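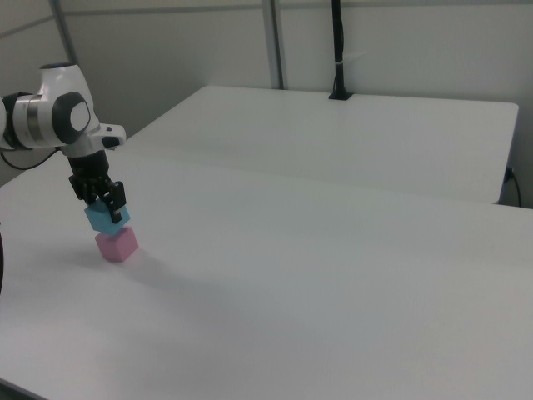

Drotham, 2021-12-25

# Wekano Block Stacking Cell

The Wekano Block Stacking Cell is a tabletop station for recording demonstrations of pick-and-place work. An operator guides the arm through a task, the station logs the motion and the camera views together, and the result is saved as one episode that a learning system can train on. Stacking is the task it ships with. A light blue cube set on a pink one is a small job, but it needs a good grasp, a level approach and a release that leaves both blocks where they are.

The cell is sold to labs and small engineering teams that want their own data in a consistent format. It's delivered as a kit and goes together in a day.

## What you get

- Arm mount and wrist flange adapter
- Parallel gripper with one pair of angular fingers, black
- Fixed camera with bracket
- Guide handle for the operator, wired, with a foot pedal
- Block set, matte finish, several colors
- Recording computer with Dostau installed
- Cable ties, clamps and a printed setup sheet

The arm is not included. Most buyers already have one. If you don't, ask us for the list of arms we have tested with the current adapter. Tables and wall panels are also sold separately. Any flat, matte, light-colored table will do. Avoid glass and gloss, which throw reflections into the camera view.

## How recording works

Press the pedal once to start an episode. Move the handle and the arm follows. Press the pedal again to stop. The recorder then asks for one of three marks: keep, fail or discard. Failed episodes are stored in their own folder with the same data as the kept ones, and many teams use them later to train a success detector. Discarded episodes are deleted at the end of the session, so there's time to change your mind.

Each episode holds:

- joint positions and commanded positions
- gripper opening and the open/close command
- video from every connected camera, on a shared clock
- the task sentence, typed once per session
- operator initials and the mark

The station does not blur, crop or resize video. Do that in your own pipeline if you need it, and keep the originals.

## Dostau recorder

Dostau is the software that runs the session. It shows the live camera view, the episode count and the free disk space, and it has a target counter you can set at the start. The default target is 70 episodes per session. That number came from our own work in February, when Fares Hamdan ran the first long collection on the cell. Past that point his placements got hasty, and more of them were marked fail. You can set the target higher, but plan a break.

Between episodes the recorder can suggest a start layout. It draws the block positions over the live view as outlines, and the operator moves the blocks to match. Turn this on if you care about coverage. People who place blocks by hand tend to use the same patch of table over and over, and a policy trained on that patch does poorly a few inches away.

Dostau writes to a plain folder structure. There is no account to set up and the computer can stay off the network.

## Sample set

Every cell comes with the Kuroda sample set, recorded on our own station. It has 924 kept episodes of two-block stacking, each one with the full data listed above. We aimed for 1,000 and removed the rest after review, mostly for dropped frames in the video. Use it to check that your training code reads the format before you spend a week collecting. It's also a fair reference for pace and style — slow above the lower block, short pause, open, straight up.

Don't mix the sample set with your own episodes unless your camera is in the same place. The two views won't match and the policy will learn less from either.

## Setting up

1. Bolt the arm down first. Clamps are fine for a trial but they creep.
2. Fit the flange adapter, then the gripper.
3. Leave a loop of slack in the cable at the wrist. Turn the wrist through its full range by hand and check that nothing pulls.
4. Mount the camera to the side or above, with the full work area in view. Mark the bracket position with tape.
5. Close off the background if you can. Plain pale panels work well.
6. Run the check episode in Dostau and play it back.

If the playback shows the gripper closing before or after it does in the video, the clocks are off. Restart the recorder and run the check again. If it persists, swap the camera cable.

## Care

Wipe the blocks and finger faces with a dry cloth at the start of each session. Replace the fingers when the grip faces look polished. Log the swap in the session notes — new fingers hold differently, and you'll want to know which episodes came after.

## Ordering

The cell is available from Wekano in two versions: single camera, and dual camera with a second bracket. Both use the same recorder and the same episode format, and a single can be upgraded later. The warranty is 2 years on all parts except the fingers and blocks, which count as wear items. Spare fingers are sold in pairs.

When you write for a quote, include your arm model, the size of your table and the tasks you plan to record after stacking. Questions about the episode format go to Fares Hamdan at the Drotham office.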